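工作本 12/12/2018
Prunov 联合执政文本编码,接上一本

上一本写到封底了,最后半页被我拿来画了一张谁欠谁一个副市长的关系图,画到后来箭头回到起点。那张图不要引用,也不要扫描存档。

先记状态。Lisska 草案第三稿昨晚进了库,是 Solange Pichon 从市议会网站上扒下来的,网站把它放在“文化活动”栏目里,夹在合唱节通知和冰场开放时间中间。不确定这是疏忽还是幽默。文件名叫“最终_改_真正最终”,与第二稿的文件名只差一个空格,入库脚本当然认为它们是同一份东西,很客气地覆盖了旧稿。好在 Solange 自己机器上留着第二稿。以后文件入库先改名再跑脚本,这条我在 March 的记录里也写过,用词还更严厉。

背景给以后翻本子的人留一段。Prunov 市选举之后,两个最大的党谁都凑不出过半,各自宣布赢了,然后各自去找第三党。第三党是从 Krajewska 区那边起来的,本来只管一件事,就是反对把区里的公交总站搬走,结果一夜之间成了决定谁当市长的人。他们的发言人头一次开记者会时,讲了很长时间公交总站,记者问市长人选,他说这个问题他们也注意到了。

谈判地点选在 Lisska,城外一个小镇,据说是为了清静。于是本地报纸管所有稿子都叫“Lisska 草案”,不管它是不是在 Lisska 写的。第一稿是在一个律师的办公室里写的,第二稿据说大部分出自电子邮件。我们库里沿用这个叫法,编码手册里加一个脚注,免得评审人来问。

今天主要做的事:把第三稿的 42 条全部过一遍,按承诺强度打分,再跟第二稿对齐。

承诺强度那套老问题还在。手册上分四档:确定承诺、附条件承诺、意向、装饰。最后一档正式名字叫“表达性语句”,平时大家都叫装饰,论文里千万别漏出去。第三稿一上来就给我们出难题,序言里有一句:“各方原则上已达成一致,惟若干事项尚待一致。”Bok-nam Kong 给了“附条件承诺”,我给了“装饰”,Solange 给了“意向”,并在旁边批注“此句本身令人感动”。三个人三档,一致性系数掉得很好看。

吵了半个上午,结论如下:凡是“原则上”后面跟着“尚待”的,先看“尚待”的内容是不是写出来了。写出来的,给附条件;没写出来的,给意向;写出来了但写的是“其他相关事项”的,给装饰。Bok-nam 认为第三种情况应该单独设一档,他提议叫“雾”。否决。四档已经够我们互相生气了。
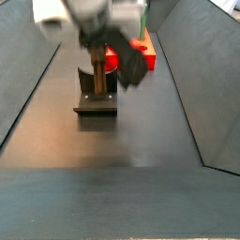

第三稿最麻烦的地方在第七条到第十三条,也就是分职位那一段。第二稿里这几条是分开写的,教育归谁、财政归谁、公交归谁,一条一个主语,读起来像人话。第三稿把它们全并进一个“一揽子安排”,前面加一句“以下各项应作为整体理解”,接着把每一项的主语都换成“各方”。编码的时候到底算一条还是七条,直接决定承诺总数,也就直接决定我们那张折线图是往上走还是往下走。我主张拆开编。道理跟图上夹爪里那捆褐色细棍差不多:夹得再紧,竖着的边还是一道一道看得出来,数据也该保留到这个粒度。Solange 说那也要看下面,棍子的下端还悬在黑色架子上头,条款也是,文本里写着“应”,实际上一项都没落到哪个部门头上。这话我服气,所以折中:拆开编,每一项另加一个标记“未落地”,指文本中找不到具体执行机构。

这个新标记马上又生出一个问题。第九条写公交总站事务“由主管机构负责”。主管机构是哪个?翻遍全文,没有定义。翻市政章程,公交事务目前由一个联合办公室管,而第十二条恰好把这个联合办公室撤了。所以第九条把事情交给一个第十二条里不存在的部门。Bok-nam 问这算落地还是未落地,我说算“落地后拆除”,他居然真的往表里填了。已经改回“未落地”,备注栏写明理由。请看见这条记录的人不要在正式列里写笑话,备注列可以。

拆开之后,我把第二稿也按同样规则重编了一遍,不然两稿没法比。重编的代价是上个月做的那张对照表作废。那张表我还配了色,深蓝和浅蓝,很费了些工夫。算了。

对齐方面,Tistadent 又犯老毛病。它默认按句子相似度找对应条款,遇上政客的文字就很吃亏,因为政客的句子彼此都很相似。今天它坚信第二稿的“财政事务”对应第三稿的“向全体市民致谢”,置信度还很高。查了一下,两句都含有“责任”“共同”“未来”“珍视”。把这几个词加进停用词表后好多了。停用词表现在读起来像一份竞选传单。

下面是对齐后人工复核的几处,按原稿顺序记:

第二条,轮换市长。第二稿说前半任期归一方、后半任期归另一方。第三稿改成“任期应公平分配”。半任期这个说法没了,日期也没了。强度从确定承诺降到意向。三人一致,今天少有的安静时刻。

第四条,预算。两稿文字几乎相同,只有“不得超过”变成了“力求不超过”。中文笔记里看不出有多大区别,原文就差一个词。Solange 坚持这是全稿最大的变动,她在财政那边的文本上泡得久,我信她。降一档。

第五条,旧城停车。没有变。没有一稿动过旧城停车那条。我怀疑大家都没读到那里。

第六条,议会监督。第二稿设一个监督组,由反对党主持。第三稿还是有监督组,由“有经验的人士”主持。编码时对主持人身份的限定算不算承诺内容?手册没说。暂按算,标黄。

第九条见上。

第十三条,争议解决。第二稿有一个仲裁步骤:先两党领袖谈,谈不拢找第三党调停,再谈不拢表决。第三稿只剩“争议应以对话方式解决”,后面加一句“对话的方式由对话决定”。这句我抄在白板上了。Bok-nam 说它在逻辑上是完备的。

第二十条往后基本是文化、体育、冰场。冰场的承诺强度极高,有开放时间、有责任人、有拨款来源,句句都是确定承诺。如果按平均分算,这届还没成立的市政府将以冰场立市。Bok-nam 由此提出加权的问题:一条讲市长归属,一条讲冰场几点关门,各算一分,合不合理。当然不合理。但权重由谁定?由我们定的话,结论就先写好了一半。他想按本地报纸的报道量加权,我觉得可以试,作为附录里的稳健性检验,正文仍用不加权的。

说到报道量,新闻库现在有 161 篇,从选举次日起算。去重之前还要多些,因为两家报纸共用一个通讯稿来源,只改标题。一家的标题是“谈判进入最后阶段”,另一家是“谈判仍无结果”,正文一字不差。去重时按正文算一篇,但标题两条都留,Solange 要拿标题单独做点东西。她的想法是标题里“最后阶段”这个词组出现的频率和实际签署之间有没有关系。照目前看,“最后阶段”已经持续了 23 天,比前面的阶段都长。

信源分类也碰到麻烦。我们原来分三类:具名官员、匿名官员、文件。现在多了一种人,姓名给了,职位也给了,但是职位是他自己给自己封的。两个大党各任命了一名“过渡期市政协调人”,章程里没有这个职位,两个人都开始签发通知,其中一份通知要求另一位停止签发通知。按具名官员算?他有名字,官员与否有待商榷。暂时设子类“自任”,合并分析时并入具名,论文里加一句说明。

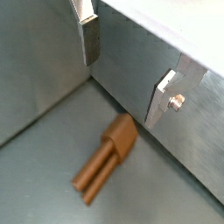 “自任”这一类里还要再小心一点,有些人是先自称,后来真的被任命了。Prunov 市政厅的那位临时秘书长就是这样,头几篇报道里他是自任,后面追认了。编码要按报道当天的身份,不能倒回去改。我知道倒回去改看起来整齐,可我们要研究的就是当时的人凭什么相信这份草案快签了,事后才有的头衔当时帮不上忙。Bok-nam 已经改了几条,麻烦改回来,改动日志里有。

还有翻译。Krajewska 区那个党的声明用的是地方写法,有一个词他们反复用,标准词典译作“同意”,当地人用起来更接近“听见了”。第三党在谈判期间对每一稿都表示了这个词。两个大党据此宣布第三党同意了两份互相矛盾的草案,然后指责第三党两面三刀。第三党很委屈,说自己只是听见了。这个词在我们库里一律保留原词,不译,强度给意向。之前按“同意”编的全部返工,由我来,毕竟当初查词典的是我。

顺手记一下电话访谈。今天下午跟第三党的一位地方干事通了话,姓名按规定不入本子。对方很健谈,其中关于公交总站的部分能单独写一章。问到为什么第三稿把执行机构都抹掉了,对方的说法是:写清楚一个,另外两家就要来谈这一个;都不写,大家可以先吃饭。问到什么时候签,答曰原则上随时。我在纸上写下“原则上”三个字,按上午定的规则,后面没有“尚待”,手册管不着,不知道给几档。

这通电话的录音前半段有很重的回声,转写的时候会比较痛苦。下次请用小房间,别用走廊尽头那间,那间每句话都像是在议会大厅里说的,适合受访者的心情,不适合转写。

一致性检验。午饭后三人独立重编了一轮第七到第十三条,用新规则。结果比上午好,拆开之后分歧主要集中在两处:一是“力求”一类的词该降多少,二是“未落地”遇到章程里有默认机构时怎么办。前者已经写进手册,一律降一档,降到底为止。后者没谈拢。Solange 的意见是文本没写就是没写,章程是章程;Bok-nam 的意见是签字的人都知道章程,写不写一样。我两边都觉得有理,所以负责写会议记录。先两种都编,两列并存,跑完看结果差多大,差不大就不吵了。

补一句,我私下先跑了一遍,差得挺大。明天再吵。

差在哪里也先记下,省得到时重新找。按 Solange 的口径,第三稿比第二稿空了一大截,折线往下掉得很明显,可以讲一个“越接近签署文本越空”的故事。按 Bok-nam 的口径,两稿差不多,因为章程里样样都有默认机构,连那个被撤的联合办公室,在撤销生效之前也还算数。两个故事都讲得通,都能投稿,这正是让人不放心的地方。投稿之前必须在别的城市的文本上试过一遍。候选还没定,最好找一个没有冰场的。

关于“越接近签署越空”,再写几句自己的想法,不代表组里。直觉上谈判应该越谈越细,分歧一条一条解决,空格一格一格填上。看了几份稿子之后,我倾向于认为至少在 Prunov,顺序是反过来的:开头大家什么都敢写,因为谁也没打算签;真要签了,每一个具体的词都变成将来被人念出来的把柄,于是往外拿。拿到最后剩下的东西大家都能签,因为谁也不知道签的是什么。第三稿序言那一句“原则上已达成一致”,在第一稿里是没有的。第一稿里各方根本没有达成一致,倒是把分歧写得清清楚楚,哪家要哪个部门,拿什么换,连办公室楼层都列了。作为文献,第一稿最有用。作为协议,据说读完当场有人离席。

这个想法有一个明显的漏洞:我们看到的稿子都是泄露或者挂出来的,泄露的人有泄露的目的。第一稿那么坦白,也可能是有一方故意让人看见另一方要价多高。第三稿挂在市议会网站上,本来就是给市民看的,空一点正常。也许还有一份不给人看的附件,里面职位、日期、楼层一应俱全。干事在电话里听到“附件”两个字停了一下,接着又讲起公交总站。转写时请把这个停顿标出来,按停顿的标准格式,不要写成“(心虚)”,上次那样写被伦理审查退回来过。

手册修订汇总,今晚改进正式版:

“原则上”加“尚待”的三种情形,照上午定的写,例句用序言那句。
合并条款一律拆编,保留“一揽子”标记。
新增“未落地”,两列并存,名称待定。
“力求”“争取”“着眼于”降一档。
信源新增“自任”,以报道当天为准。
地方写法那个词不译。
正式列里不写笑话。

机器那边,Tistadent 的许可证快到期了,提醒弹窗每隔一会儿出来一次,措辞是“您的合作即将结束”。在这个题目上看到这句话,心里总要咯噔一下。续费申请单在公共文件夹,缺我的签字,我原则上同意。

存档方面,新闻库备份占地方,不是文字占的,是那两家报纸把同一张市政厅外景配给每一篇报道,原图很大,角度不变,树叶都一样。跟 Solange 商量后图片只留一份,其余存链接。她问链接失效怎么办,我说那楼一时半会儿应该还在。

没做完的:

第二稿重编后的版本要让 Bok-nam 抽查将近 10 条,条目由 Solange 抽,我不碰。
标题库的字段名统一,现在“日期”有三种写法。
监督组主持人那条,标黄的,要定。
给市议会网站写信,问第三稿的正式发布日期。他们如果回信说“近期”,请直接归入意向。
关系图,如果还有人记得箭头是怎么绕回来的,另找一张纸重画。

收工前又刷了一下网站,第三稿被撤下来了,“文化活动”栏里只剩合唱节和冰场。冰场的开放时间延长了一小时。Solange 在问要不要给它单独建一个版本号,我说建,撤稿时间按我刷新页面的时间登记,误差写进备注。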